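The Seed Ledger

Gwion Prothero recorded the soil temperature at Wemisholm at nine each morning, at a depth of 5 cm, and entered it in the ledger in pencil. Ink had been used until the previous gardener left. The reading for Monday was 9 degrees, the third in succession at that figure, and under the rules of the garden this permitted the sowing of hardy annuals.

He took down the tin marked Prutau. It held the last of a strain of pot marigold that had been grown on the lower terrace for as long as the ledger went back, and the label gave the quantity as 1000 seeds. He weighed the contents twice. The result was well short of the label, and the difference could not be put down to drying.

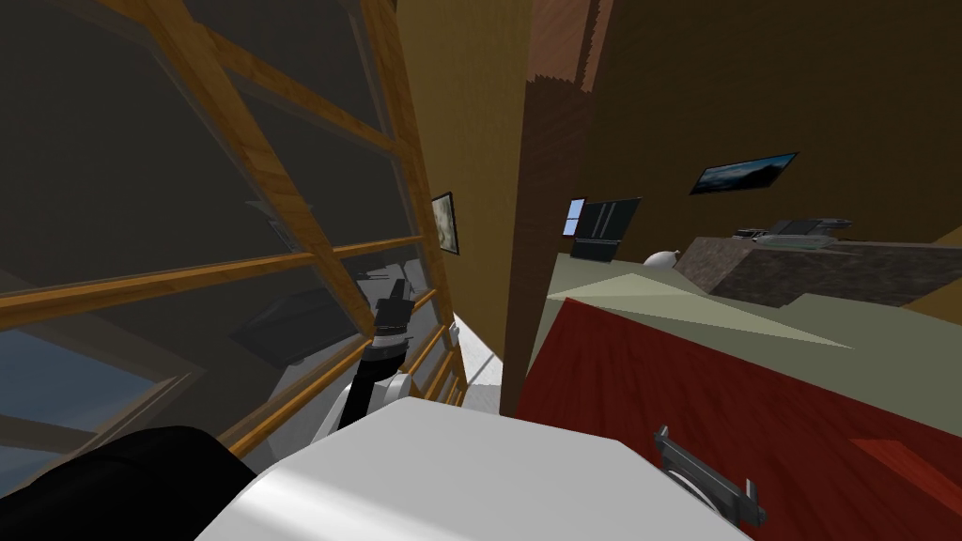
The window side, with its wooden bars.

The ledger had a column for withdrawals. The most recent entry was in ink and said only "Ellis, 3 packets". No bed at Wemisholm was called Ellis. Prothero checked the plan, then the older plan beneath it, on which the terraces were numbered from the bottom up and the pump was shown in the wrong place. He found an Iveleo border, since grassed over, and a cold frame with no name.

He sowed what he had. The drills were 1 cm deep and 30 cm apart, drawn along a line, watered before sowing and not after. He covered the seed with sieved soil and firmed it with the back of the rake. At the end of each row he put in a label with the name and the depth.
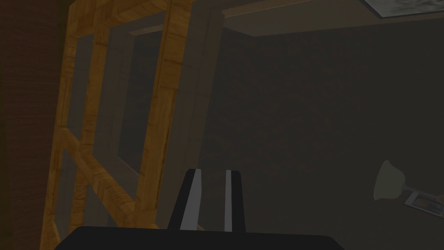 The afternoon was given to the compost bays, which were behind schedule. The second bay had reached its working temperature and needed turning. He moved the material from left to right with a fork, set aside the woody stems for a second year, and stopped when the light went. In the ledger he wrote "Bay 2 turned". He then read the withdrawals column again, with a lamp.

The entry had been made in December. Seed is not sown outdoors at Wemisholm in December. It is, however, given away then, in packets, to people who are leaving or to people who are staying behind. 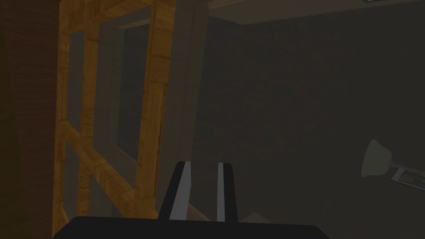

Upright timber on the left, in low light.

The first seedlings showed on the lower terrace after eleven days. Prothero thinned them to 30 cm when they had two true leaves, and moved the thinnings to the cold frame, where there was space. A few marigolds were already up in there, in a short row, too evenly placed to be self-sown.

He lifted the light and looked along the row for a label. It was at the far end, pushed in almost to the top, and the name on it was in ink.

He copied the name on to the plan, in pencil, and measured the depth of the frame while he was there.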